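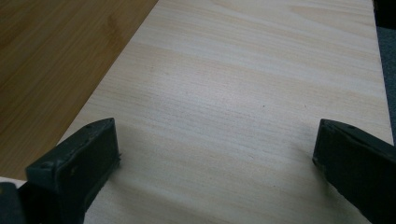
Entonces, ¿la tabla clara se puede dejar encima de la mesa todo el año o hay que quitarla cada noche? Es lo que más me preguntáis, así que empiezo por ahí.

Se puede dejar, sí. Yo la tengo puesta casi siempre sobre la mesa de comedor y solo la levanto para limpiar debajo. Eso sí, levantadla - no la arrastréis, que una miga atrapada raya el barniz que da gusto.

¿Hay que poner algo entre las dos maderas?
Depende de la mesa. En la mía no pongo nada, pero si la vuestra es delicada, un fieltro fino de 3 mm va de maravilla (el que vendo en la tienda viene ya en rollo).

¿Qué medidas hacéis?
La Seltness es la pequeña y la Wembridge la larga, de 200 cm. Si necesitáis otra cosa, escribidme y lo miramos, ¡que cortar se puede casi todo! 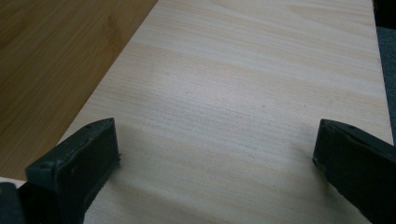
Para las medidas especiales cuento unos 28 días, salvo en diciembre, que se me junta todo y prefiero no prometer nada.

¿Cómo se limpia?
Paño apenas húmedo, siguiendo la veta, y luego otro seco. Nada de estropajo ni de amoníaco, por favor. Para las manchas de café uso jabón neutro y un poco de paciencia.

¿Se va a oscurecer con el tiempo?
Un poquito, como cualquier madera clara que recibe sol. Si dejáis siempre el mismo jarrón en el mismo sitio os saldrá el cerco, así que movedlo de vez en cuando.

¿Y las ollas calientes?
¡Con salvamanteles siempre! También con el acabado Işık, que aguanta mejor las salpicaduras pero no hace milagros.

¿Puedo devolverla?
Las de medida estándar sí, sin usar y en su embalaje. Las cortadas a medida no, y lo aviso antes de cobrar. El resto de condiciones está en la página de envíos de Rokenside.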